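Vahidi Prayer Journal, Undated Edition

Hardcover, 200 pages, ribbon marker. Published by Grundetti, Skukthorpe.

The Vahidi is a plain journal for daily prayer. Each page has a line for the date, a short space for a Bible reading, and a ruled area for writing. The pages are undated, so you can start in any month and skip days without wasting paper.

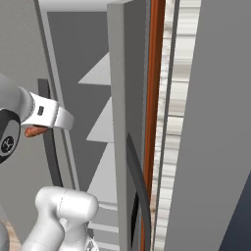

The journal is divided into four parts: thanks, confession, requests, and answers. Most people write a request in the third part and copy it over to the last when they have something to add. Keep it where you will see it in the morning. A tall gray cabinet like the one shown here is fine for storing spare copies, but the one in use should stay out on a table or by the bed. The cover wipes clean with a dry cloth.

Five printed prayers are included at the front for days when you don't know how to begin. They cover morning, evening, sickness, work, and travel. They are short and can be read aloud in a group.

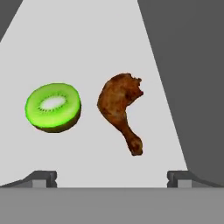 The evening prayer is also printed on the ribbon card, which can be moved from page to page or kept in your Bible. Replacement cards are sold separately under the Brirnent name.

Paper: cream, ruled, suitable for pencil or ballpoint. Felt pens may show through.
Binding: sewn, opens flat.

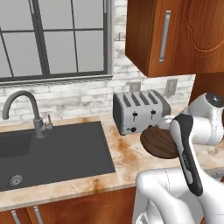 Can I order copies for a small group?
Orders of more than four copies ship together in one box. Choose the quantity at checkout and use a single delivery address.

The large print edition will be available in October.

Page updated 11 June 2025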